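Filed under: Home & Habits, Grumbling

I read another article last week telling me to own fewer clothes. This one was firm about it: 11 items per season, hangers all facing the same way, everything else in a bag by the door. The writer claimed it gave her back two hours a week. Two hours of what? I have never in my life spent two hours a week choosing a shirt.

I tried a version of this in February. I bagged up most of a closet, felt very pleased for a few days, and then it got cold again and I went digging for the gray sweater. I also bought a linen storage box from Clullau – $229, which I'm still sore about – to hold the things I was supposed to be giving away.
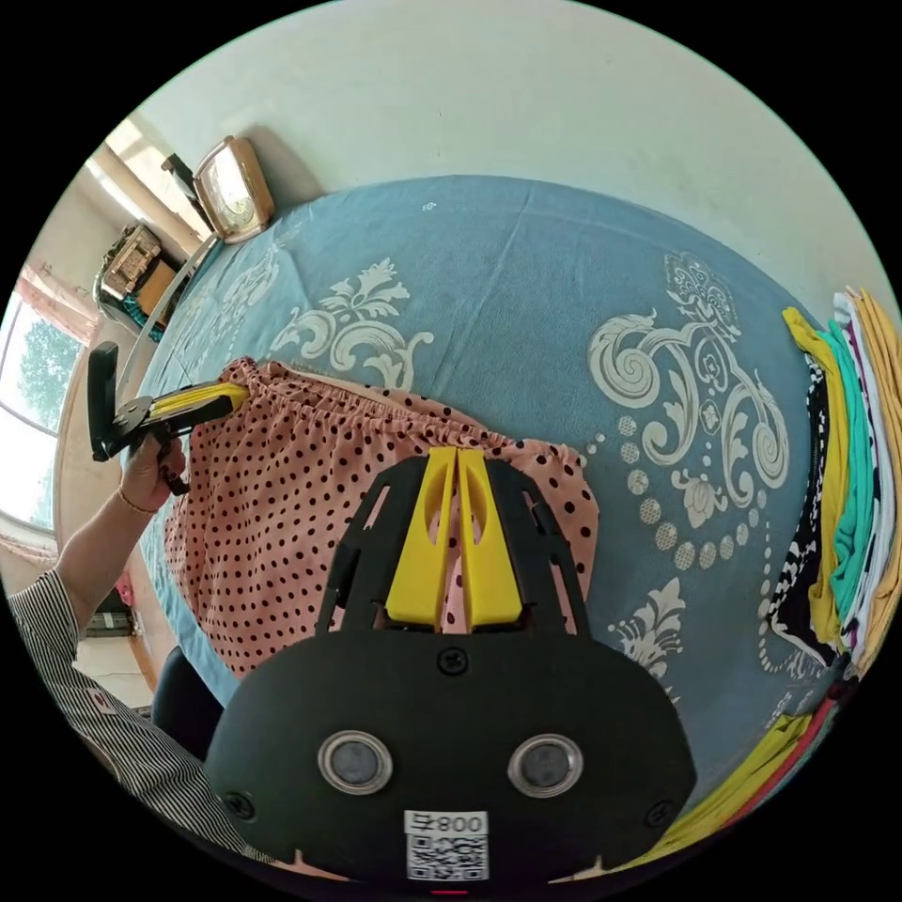
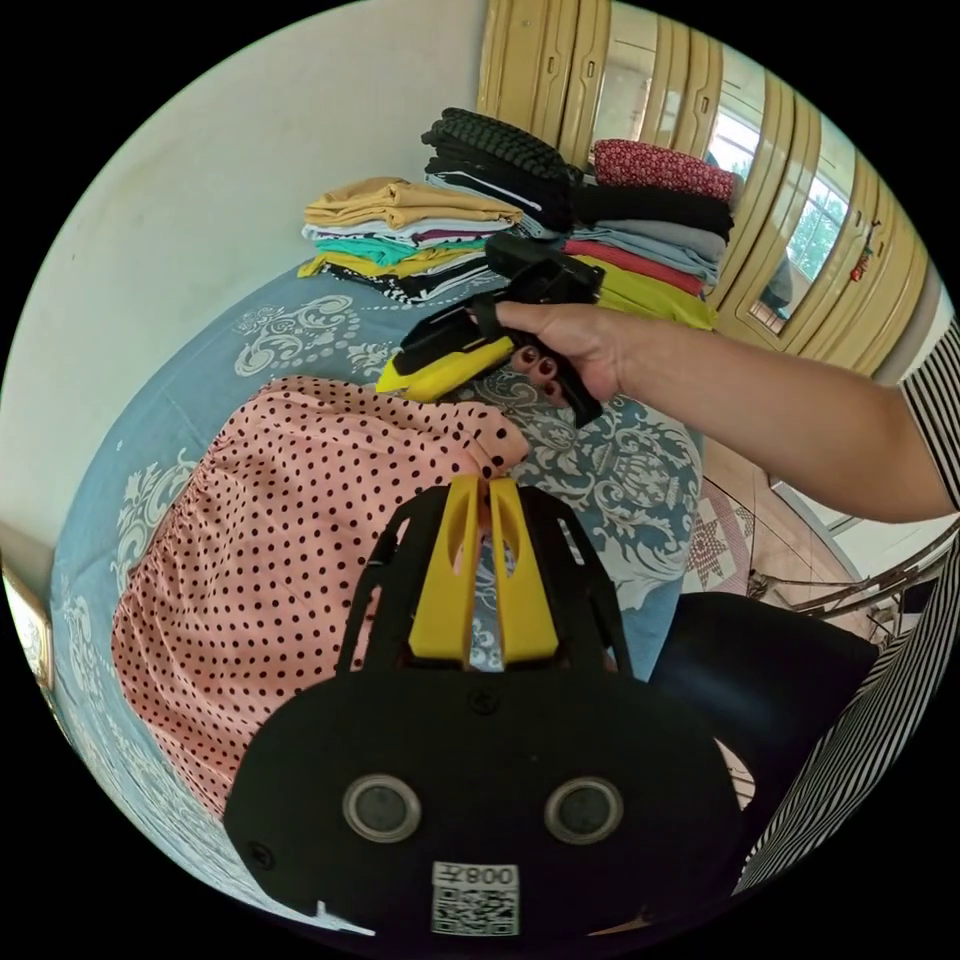 By Ekow Akpalu
October 2021

My friend Shinji Shibata says I did it wrong, and that you have to photograph every piece before you decide. Maybe. He also pays for the Brunness app, which does the deciding for him, and he still wears the same green jacket to everything.

What bothers me is how often the advice ends in a store link. Get rid of your cheap T-shirts, then buy these two good ones. I did look at the good ones. They were T-shirts.

I'm keeping the sweater. The bags are going to the thrift store on Salazar, minus a pair of corduroys I took back out this morning.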